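How Does a Robot Know What to Do Next?

Have you ever stacked two cans of beans, one on top of the other? It probably felt easy. You looked, you reached, you let go, and your brain took care of the rest while you were thinking about lunch. A robot can do it too, but somebody has to write out all the thinking first. That writing is called software, and it is my favorite part of any robot, even though you can't see it or touch it.

Let's start with looking. A robot's camera doesn't see a can. It sees a great big grid of tiny colored dots, and each dot is stored as numbers. The software hunts through those numbers for clues. A patch of blue dots with straight sides and a rounded top? That could be a can! Grown-ups who build robots call this part perception, which is a fancy word for making sense of what you see.

Next comes planning. Say the robot's hand is over here and the can is over there, with a faucet and a microwave somewhere nearby. The planner tries out lots of paths inside the computer and throws away the ones that would end in a bump. A planner called Yagi might try 200 paths before it picks one, and it does that before the arm has moved even a little bit.

Then there is control, and you already know how this one feels. Close your eyes and touch your nose (go ahead, I'll wait). As your arm moved, it kept sending messages to your brain, and your brain kept sending back tiny fixes. A robot's control software does the same thing over and over, very fast. Too far left? Go right a bit. Squeezing too hard? Ease off.

Now, where does a robot practice all this? Very often, it practices in a make-believe world called a simulator, which is a lot like a video game. The kitchen in it is made by a computer, and so are the cans, and so is the robot itself. One simulator, called Clomden, can run 2000 tries at stacking while you are asleep in bed.
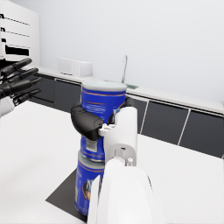 The best thing about a make-believe kitchen is that a mess there costs nothing. If a can tumbles off the stack, the computer puts everything back the way it was and the robot has another go. The people writing the software can also change things to make the practice harder – a shinier can, a darker room, a table that is a little bit lower. A robot that has only ever practiced with one can in one spot may get very confused when you move it over by the width of your thumb.

Want to try being the software yourself? Ask a friend to close their eyes and be the robot. Put two empty plastic cups on the table, and use only your words to help them stack one on the other. "Go left" won't be enough. How far left? When should they stop? When should they open their fingers? Write down every instruction you needed, then swap places and see if your list still works.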